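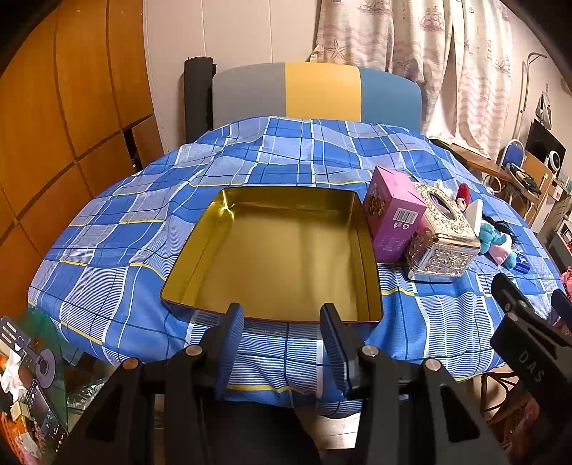 Duvet cover shrank after first wash, can the landlord's dryer be to blame?
Posted in Household > Laundry and Linens
2020-02-08
445 views

Faisal Ghauri

I bought a full/queen cotton duvet cover in December and washed it for the first time last week. It went in on warm with two pillowcases from the same set. Then I dried it in the shared dryer in the basement of my building, on whatever the middle setting is. The dial is worn off so I go by where the knob points.

When I put the comforter back in, the cover was too short. The comforter bunches up at the bottom and the corners won't lie flat. I laid the cover on the floor and measured it, and it is more than 4 inches shorter than the label says. The width is closer to what it should be, maybe an inch off. The pillowcases still fit but they are tight.

The label says "machine wash cold, tumble dry low." I know I used warm. I have washed other cotton sheets on warm for years in my old apartment and never had this happen, so I am wondering if the dryer runs too hot. A neighbor told me her towels come out of it almost too hot to hold.

What I want to know is whether there is any way to get the length back, whether it will keep shrinking every time I wash it, and if it is worth saying something to the building office about the dryer. I would also like to know if the store would take it back, but I assume they won't because it has been washed.

The brand is Zitent, if that makes a difference. It is 100 percent cotton, not a blend.

Jericho Mercado

Both the warm wash and the dryer could have done it, and you won't be able to say how much came from each. Cotton yarn is pulled tight when it is woven and finished. Water and heat let it relax, and it goes back to a shorter length. It usually shrinks more in the long direction, and that matches what you measured. Your old sheets may have been preshrunk, or they may have been cut large to allow for it. Not every company does that.

You can get part of it back. I have done this with a cover about the size of yours and with a couple of curtains. What I did:

Fill the bathtub with lukewarm water, enough to cover the fabric. Stir in a good squirt of hair conditioner, the cheap kind is fine. Put the cover in and push it under until there are no dry spots. Leave it for 20 minutes. Drain the tub and press the water out with your hands. Don't twist it. I rinse mine once, lightly, and some people skip the rinse.

Then you need a second person. Each of you takes a short end, rolls it a couple of turns so you have something to hold, and leans back. Pull slowly and evenly and hold it for a bit. Let go, shift your hands over, and do it again across the whole width. If you only pull from the corners you will get long corners and a short middle, and it looks bad. Watch the side with the buttons or zipper, because that seam doesn't stretch like the rest and the stitches can pop.

Dry it on a line if you have one. A shower rod works if you hang it lengthwise so the weight pulls in the right direction. I clipped pants hangers along the bottom hem for extra weight. Iron it while it is slightly damp and pull ahead of the iron as you go.

I got back a little over half of what I had lost. I would not expect all of it. Also, it will want to shrink again the next time it gets hot, so from now on wash it cold and don't put it in that dryer, or take it out while it is still damp and hang it up to finish.

On your other points, most of the shrinking in plain cotton happens in the first few washes. If you keep it away from heat you should not lose much more.

For the dryer, you can check it before you complain. Get an oven thermometer or a cheap probe one, wrap it loosely in a damp towel, and run the towel on low until it is nearly dry. Check it right when you open the door. Do the same on high. If low and high read about the same, then the low setting isn't working. Clean the lint screen first. Clogged vents are another common cause, and the office should have those cleaned anyway because lint is a fire hazard. Give them the readings in writing. In my last building they ignored people who said it "seemed hot," but they sent someone out when a tenant wrote down the numbers.

rereck_62

it's the warm water. label said cold. just buy a bigger one next time, I always get king size for a queen bed and never have this problem

Notmont

Call the store anyway. I had a fitted sheet that shrank so much it popped off the mattress, and I got store credit with the receipt even though it had been washed twice. That was at Janjua Home and I can't say what other places do. If they ask how you washed it, tell them the truth. They might say no since you used warm, but it is a five minute phone call.

If you can't stretch it enough, you can also add a strip of fabric at the open end. Take one of the pillowcases if you don't use both, open up the seams, and sew it on as a band across the bottom. You may have to piece it to get the full width. Prewash any new fabric you buy for this or it will pucker later on. I did this on my daughter's cover with a plain color and it has held up fine.

One disagreement with the long answer above. I would rinse the conditioner out completely. Mine left the cotton feeling slick and it took two more washes to get rid of it.

Faisal Ghauri

Thanks. My brother is coming over on his day off so we will try the tub and the pulling. I did the thermometer check with a towel and low and high came out within a couple of degrees of each other. I emailed the office and have not heard back. The store wants the receipt and I am still looking for it.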